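Last updated: November

PARTS BENCH PEOPLE WANTED, part time, Ondton unit

Hirnarico is looking for 4 people to work the board bench at our Ondton unit. Mornings or afternoons, you pick one and stick with it. Start as soon as you can, we're behind.

What the job is. Boards come in from customers in mixed boxes. Somebody has to unpack them, check the label against the sheet, wipe off the dust, and stand them in the slots on the panel till testing is ready for them. After testing they get bagged, boxed and put on the outgoing shelf. That's the day. It's hands work, mostly small stuff, mostly standing, with a stool if you want one.

No electronics background needed. If you have it, great, say so, there's a second bench for people who can solder (different pay, see below). Most of our people came from kitchens, sewing, warehouse picking. One came from a florist.

You need:
- steady hands and decent close-up eyesight, glasses fine
- to be able to read small printed numbers and copy them down right. First time.
- ok with wearing a wrist strap all shift
- can lift a full tote, 10 pounds or so less than you'd think from looking at it, but still
- English good enough to read the work sheet. Ukrainian or Spanish is handy here, not required

Nice to have: you've used a label printer before. You are the kind of person who puts the tape back.

You don't need a résumé. A few lines about what you've done is plenty. If you do send one keep it to a page please, Uliana prints them all.

Hours. Mornings 7 to 11, afternoons noon to 4. Monday thru Friday. No weekends, we tried weekends. Overtime comes up when a Wurnon order lands, and it's always optional, always paid at the higher rate.

Pay. Paid weekly. Rate depends on bench, ask when you call and we'll tell you straight, it's the same for everyone on the same bench. Solder bench is higher. After 91 days you go on the regular rate and get paid holidays. Work shoes: we pay up to $100 toward a pair, keep the reciept.

The place. It's a metal building behind the Holovko tire lot, so bring a sweater in winter and something thin in summer. There's heat, it just takes its time. Microwave, fridge, real coffee. Parking along the fence. The bus stops at the corner, a short walk, no sidewalk for the last bit so watch the trucks.

About the slots, as people always ask in the interview. Boards stand upright, on edge, one to a slot. Don't stack them, don't lay them flat on the bench "just for a minute". Hold by the edges. If a board doesn't want to go in, stop and pull it back out and look, don't push. Bent edge means it goes in the red tote with a note. You won't get in trouble for filling the red tote. You might for not filling it.
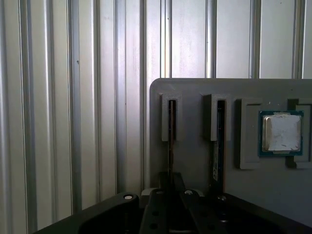
Boards standing in the slot holders. The one on the right has a printed 22 near the bottom.

The label is what you match to the sheet. If it's not readable, or it doesn't match, it's a question for the lead and not a guess. Anayeli Bermúdez is bench lead on both shifts this month and would much rather get asked.

Training is paid. First two days you sit next to someone and do what they do, then you run a short tray by yourself and they check it. People are usually fine on thier own by the end of the first week. If it's not for you, tell us, no hard feelings, you get paid for the hours.

How to apply. Call or come by the front office and ask for Uliana Kuzmenko. Best time is before 10 in the morning, she's on the floor after that and doesn't hear the phone. Walk-ins welcome Thursday, bring ID and closed shoes and we'll show you the bench right then. Takes under an hour.

Tell us:
- your name and a number that works
- mornings or afternoons
- when you could start
- solder yes/no

Applied last spring and didn't hear back? Sorry. Apply again, just mention it.

Ad stays up till all the spots are filled.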